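Bar and Beverage Service, Unit 4
Handout: Ice, citrus and the cold drinks station
Prepared for the evening group, Moncrieff Training Rooms

Please read this handout before the July practical. It continues from Unit 3 (glasses and cups), and you will need the station plan from that unit also.

1. Ice is food
Many students think of ice as a part of the equipment. In the kitchen rules we treat it as food, so everything you know about clean hands and clean containers is valid for ice too. Never take ice with the fingers, and never with the drinking glass - a glass can chip, and a chip of glass in ice is not possible to see. If a glass breaks near the ice, the whole bowl is thrown away and washed.

2. How much to take out
For the practical we calculate 25 drinks per group. Fill the bowl once and bring a second one when it is needed. Ice that stands a long time melts at the surface, and the pieces then stick together and make the drink watery.

3. Laying the station
Put the ice bowl on a tray. The scoop has its own place outside the bowl, with the handle towards the person who works. Citrus fruit is washed whole and cut only shortly before service. Cups are kept upside down until they are used, and a folded napkin lies within reach for drops on the table.
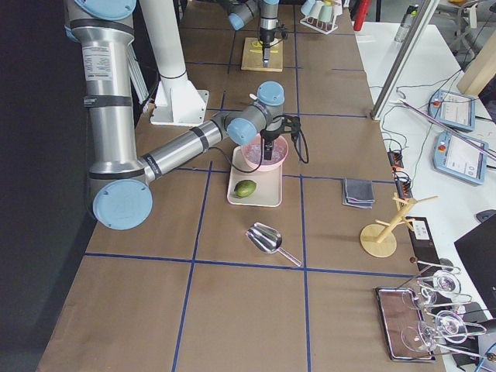
The cutting board stays away from the ice, so that juice and seeds do not arrive in it. Left-handed students may change the sides, but please tell your partner first.

4. To prepare
Write in your own words why the scoop is not stored in the ice. One paragraph is enough. Give it to Birdie Strickland before the practical begins. The practical takes 60 minutes, with clearing up included.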